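Stone countertops, and how I fell all the way in

I went into this kitchen thing wanting a counter I could put a hot cup of coffee on without thinking about it. That was the whole wish list! Now it's June and I have opinions about quarries. My phone is full of slabs. I slow down in hotel lobbies and bank entrances to look at the floor, and I've started running my hand along the bar at restaurants while everybody else is reading the menu.

So if you're at the start of this, or you just like rocks (welcome, you're my people), let me pour some of it out.

The first thing I learned is that the little sample squares are close to useless for anything with real movement in it. I had a stack of them on the windowsill for weeks, shuffling them around in the morning light and again at night, and I'd pretty much settled on a plain pale gray one from Losasach. Then I went to the slab yard on a Tuesday, when it's dead quiet, and saw the full slabs standing up in their racks, and all my careful shuffling went out the window. A four-inch square of a veiny stone can come out solid gray or solid rust depending on where they cut it. The whole slab has weather in it. It has currents.

I should say something about names, because they tripped me up for ages. The name on the tag is a trade name and it can mean nearly anything. One yard's "marble" was a quartzite, another yard's "quartzite" scratched like a marble, and a third had the same stone I'd seen elsewhere under a completely different and much fancier name. Ask what it is. If they don't know, ask if you can take a broken piece home and test it. The yard in Grovness let me dig through their scrap bin for as long as I liked, and I came out dusty and thrilled.
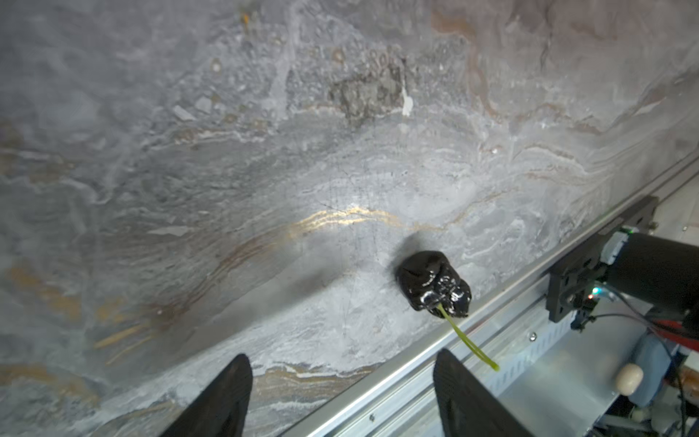

The home test is easy and a lot of fun. Put a few drops of lemon juice on the polished side, leave it while you do the dishes, then wipe it off and tilt the piece toward a window. If there's a dull spot where the lemon was, it etches, and it'll etch on your counter too. Then take the back edge and try dragging it across an old glass jar. A true quartzite will bite into the glass. A marble mostly slides. I did this with every scrap I brought home and wrote the results on masking tape on the backs, and I'm not even a little embarrassed.

After that comes the question of whether you care. I went back and forth on this one more than any other. Plenty of people have marble in their kitchens and love it, rings and all, and when I visited a bakery with an old marble counter I understood why. It was worn soft and cloudy all over and it looked wonderful. But I cook with a lot of lemon and vinegar, I'm messy, and I know myself. The first ring would have bugged me for a month. By the fifth I'd probably have been fine, but I didn't want to live through one to four.

Money, since people always ask me. The slab I fell for was 138 dollars a square foot installed, and the one I'd been eyeing before it was 80. That's a big gap! What helped was asking about remnants. My island is small, and a yard called Wameck had a leftover piece big enough for it, so the fancy stone went there and something calmer went along the wall. I like it better this way. One loud counter is plenty for a kitchen my size. Do ask what's included, too, because the sink cutout, the edge and hauling off the old top were all separate lines on one of my quotes, and together they added 179 dollars I hadn't planned on.

Finish matters way more than I expected. Polished brings out every bit of color and shows every fingerprint. Honed is softer and quieter and so nice under your hand, but the darker stones hold on to oily marks. There's also leathered, with a bit of texture to it, and I'd never even heard of it before I started. Crumbs disappear on it, which is good or bad depending on how you feel about crumbs. I went honed on the wall and polished on the island.

Go to the layout appointment if your shop offers one. Mine (Zalewska, they were so patient with me) laid the paper template right on the slab and we slid it back and forth until the stretch I loved best landed where I stand to chop. Moving it 2 inches changed everything. I took the afternoon off for it and I'd do it again tomorrow.

Next up is the backsplash, and I already have tile samples on the windowsill where the stone used to be. If you've run slab up the wall in place of tile, please tell me how the outlets went, because I'm wavering.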